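Parallel gripper (home-built)

A parallel gripper is the pinching sort of robot hand: two fingers that open and close towards each other, with the tips staying lined up as they go. This article covers the kind you can make at home or in a shared workshop, and it leans heavily on the one I built for the Cimari arm at Traststead, so take my preferences with a grain of salt (I have a lot of them).

Overview

The idea is about as old as the bench vice. One motor drives both fingers, usually through a pair of racks and a pinion, and whatever is between them gets squeezed. You lose the cleverness of a hand with proper knuckles, but you gain something you can fix on a weeknight with a hex key, and for me that settled it! Most home builders start with hobby servos and move on to something with position feedback once they've stripped a gear or two. I stripped two.

Fingers

Everybody fusses over the motor and then prints the fingers as an afterthought. I did exactly that. My first pair were plain slabs and they flexed sideways like a ruler hanging off a desk. A slotted finger that tapers to the tip is a much nicer thing to live with – it's lighter, it gets in beside small objects without knocking the neighbours over, and the slot gives you somewhere to bolt on pads if you want them. Black filament is the usual choice, partly for looks and partly so the fingers stand out against a pale table when you've got a camera watching them.

Print them lying flat so the layers run the length of the finger. Standing them up saves bed space and costs you the tips, which snap off clean at a layer line the first time you drive them into the bench. You will drive them into the bench.

Wrist camera

A small camera behind the fingers is the upgrade I'd push on anyone. It moves with the gripper, so the fingertips always sit in the same spot in the view and you can judge the approach without squinting from the side. The catch is that the fingers shade the table directly between them, and on a white top this shows up as a grey patch that a simple colour threshold will happily call an object. I spent most of January chasing that one.

The Galanis mount, a clip-on design shared among a few of us, lets you tilt the camera before locking it down. Mine sits at 30 degrees. The cable wants a loose loop at the wrist; pull it tight and the arm will find the end of it sooner or later.

Control

The Traststead arm runs on Zekex, a little control program which started as a spreadsheet of joint angles and got out of hand. It holds the gripper fully open on the way in, then closes in small steps until the motor current rises past a limit. I've got that limit set to 140 in Zekex's own units, which don't correspond to anything sensible. At 200 it left dents in soft fruit.

Test objects

Wooden cubes are the traditional beginner's target, being flat-sided, light and cheap to lose under the couch. After those it's whatever's in the kitchen. Round fruit rolls if one finger touches early, so it's a good check on centring. Tall snack canisters tip if you grab them too high, and flat utensils are a right pain for any two-fingered gripper, as there's next to nothing to get hold of. I'd leave a few things on the table even when you're only after the cube, so you learn early what your colour settings do with the clutter.

See also: rack and pinion; servo motor; wrist camera; Cimari arm

Page last edited 2024-02-04 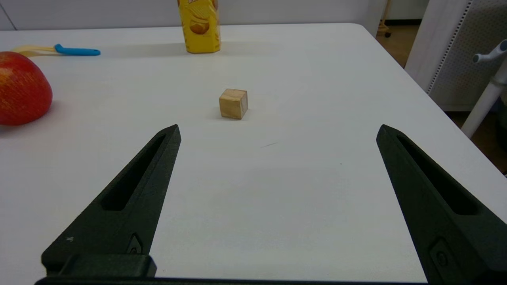

Open gripper lined up on a wooden cube, with an apple and a yellow snack canister also on the table.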